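Lauritsen to Move Crate Return Depot to Rurnard Site

May 1, 2019

Lauritsen, the regional produce distributor, will close its crate return depot at Erno and transfer the work to a larger building at Rurnard in September. The company confirmed the move in a notice sent to growers and retail customers.

The Erno depot receives empty plastic crates from shops, washes them and sends them back out to farms and packing houses. It has run on a single wash line since it opened. According to the notice, the line is at the end of its service life, and the floor drains cannot take the flow of a larger machine. A replacement at the same address was considered and dropped on cost grounds.

The new line is being supplied by Tekska. It is rated at up to 700 crates an hour with standard soil levels. Crates pass through a cold pre-rinse, a hot detergent wash and a final rinse before entering a blower tunnel. Final rinse water is filtered and returned to the pre-rinse tank. Lauritsen has not published expected figures for water or energy use and said these will be available after the line has completed a full season.

The Rurnard building was previously used for dry goods storage. It has three loading doors, one of which will be reserved for incoming dirty crates. Clean stock will leave by the other two. At Erno, both flows use the same yard, and trucks collecting clean crates have often waited while returns were unloaded. The company lists separation of the two flows as the main hygiene requirement in the site plan.

Deposit rules change at the same time. Customers currently settle their balance by paper slip, signed by the driver at each stop. From September, returns will be counted at the depot door and posted to an online account by the end of the next working day. Drivers will continue to record the number of stacks collected, but the depot count will be the one used for billing. Customers who disagree with a count will have 20 days to file a query. Paper slips issued before the changeover will be honored until the end of the year.

Broken crates will be handled differently as well. At present, a crate with a cracked rim or missing handle is refused and left with the customer. The new procedure accepts damaged crates, provided they are empty and can still be stacked. Half of the deposit will be credited. Crates that cannot be stacked should be flattened or bagged and handed over separately, without credit. Material from scrapped crates will be sold for regrinding. 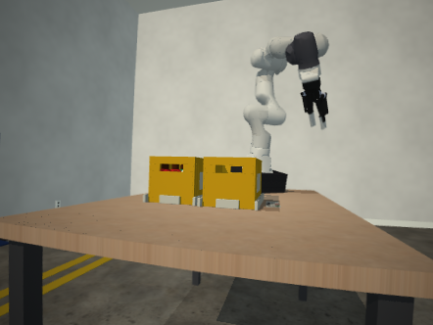
Only crates in the Lauritsen pool qualify for a deposit credit. Crates from other pools have been arriving in mixed stacks, which slows sorting and produces incorrect balances. The notice asks customers to separate them before collection and to remove labels, string and leaf waste. Stacks containing other material may be charged at the sorting rate given in the customer contract.

Growers have raised the question of distance. Rurnard is farther from the farms on the east side of the district, and those that collect their own crates will face a longer round trip. Lauritsen plans to keep a small pickup point at Erno during the harvest period, stocked with clean crates only. Orders for the pickup point must be placed by noon on the day before collection. No returns will be accepted there.

The district has approved the change of use for the Rurnard building, with conditions on noise and wastewater. Trucks may not enter or leave the site at night, and wastewater must pass through a settling tank before it reaches the sewer. The tank has a working volume of 395 cubic feet and will be emptied by a contractor. Sampling results are to be submitted to the district each quarter.

Both depots will operate side by side for 3 weeks during the transfer. Customers will be told in writing which address applies to their route. Those who have not received a route letter by the start of September should contact the depot office before sending returns.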